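A robot that stops is doing its job

I spend my weekends around a two-armed robot in a living room, teaching it to set a table, and I've come to have strong feelings about the little beep it makes when it gives up. Most people hate that beep. I'd like a lot more of it!

Back in February our right gripper started lying to us. It would close, report a firm hold, and carry on with the next step with nothing between its fingers. The arm would travel across the gap, lower itself very politely, open up, and log a successful placement. We had nearly 40 of those in the log before anyone bothered to compare it with the video. The fork was back where it started, every single time.

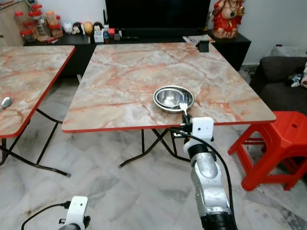
The cause was boring. The gripper decides whether it's holding something by how far its fingers closed and how hard the motor is pushing, and somebody (fine, me) had loosened the threshold so that thin things would count. Thin things are the whole problem with tableware. A plastic fork held upright at the rim of a bowl is a sliver of a thing, and the difference between gripping that and gripping air is tiny as far as the motor is concerned. So I turned the number down until the errors went away. The failures stayed right where they were, of course, and now they were quiet.

What bugs me is how much the software encouraged this. We run Trusix for the task planning, and its dashboard puts one big green number at the top, percent of tasks completed without a stop. Ours was 75 and I wanted it higher. You stare at a number like that for a few evenings and you start doing dumb things for it. A stop counts against you. A phantom fork costs you nothing at all, so guess which one I ended up making more of.

And yes, it's cutlery, who cares. I hear that a lot from a friend who works on the packing line at Drurnier, and then the same friend tells me their cells get tuned exactly the same way when the shift is behind — somebody loosens a limit, the stops go away, and it's never written down. An arm that believes it has let go when it hasn't, or believes its hand is full when it's empty, will make its next move based on that belief. I don't want to be leaning over the table when it does. 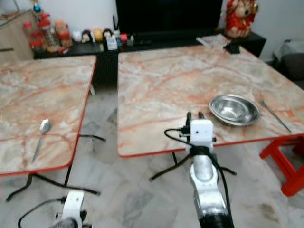 I also don't buy the idea that a better sensor makes all this go away. We tried the Kollside fingertip pads for a while and they helped with spoons. They also drifted, and by the end of a long session they'd happily feel pressure that wasn't there. Then you've got two things that can be wrong, and if you let either one of them say "yes, got it," you've made the lying easier. We changed it so both have to agree, and if they don't, the arm holds still and beeps.

The completion number fell off a cliff, naturally. I was embarrassed to show it to anyone for a week or so. But we've put it through 1000 grasps since, checked the log against the video properly, and found 5 false holds. I can live with that, and I can go look at each of those and learn something from it.

So my gripe is really with the scoreboard. If you sell a robot or the software for one, put the false successes up top in the biggest type you've got, and tuck the stops underneath. The folks who make Seok, which is a much smaller planner, already list every hold the camera couldn't confirm, and it looks terrible in a demo, just pages of yellow. I'm switching to it anyway. The threshold is back where it came from the factory, and I've put a strip of tape over the part of the screen with the green number.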